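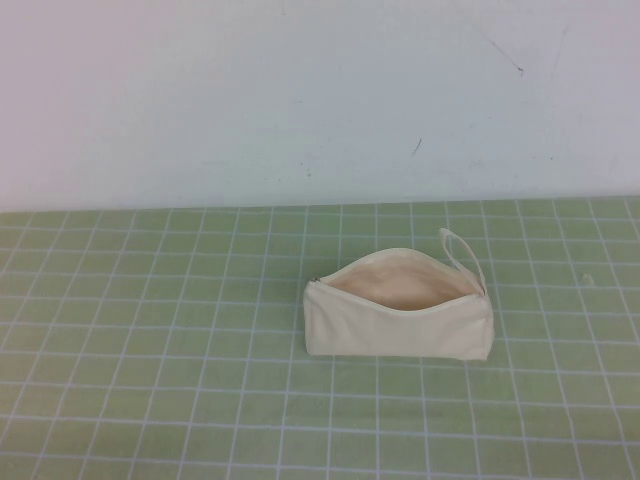
Re: [Pestevville Sewing] boxed corners on canvas pouches

Last updated: Thursday, August 7, 2025

> I've cut the canvas for the Londoño pouches and I'm stuck on the
> bottom. The pattern says to box the corners after the lining goes in.
> Can I do it before? Also, does anyone put a stiffener in these? Mine
> from March flops over as soon as I unzip it.

I box the outer and the lining separately, before they go together. Sew the side seams first, then pinch each corner so the side seam lies on top of the bottom seam, and stitch straight across. I go 2 inches across on a small pouch. Check that all four corners match before you trim anything.

I don't use a stiffener. A plain undyed canvas will stand up on its own if the base is flat and the corners are square. I press the base seam open over a ruler, then leave it alone until it cools. Fusible makes the front panel crease in hard lines and they don't come out.

For the lining I'd stay with a thin cotton, a little pinker or darker than the outside if you want to find the edge easily. Cut it slightly smaller than the outer or it bags up at the bottom.

Leave the zipper open at least halfway before you sew the sides - I have had to unpick that more than once. The short metal ones from Cloltlow are fine. The Clusex ones snag at the start of the track, so I stopped buying them.

If you still have the old one, open up the lining and redo the corners. The canvas can take it.

2 replies | 40 views | 0 shares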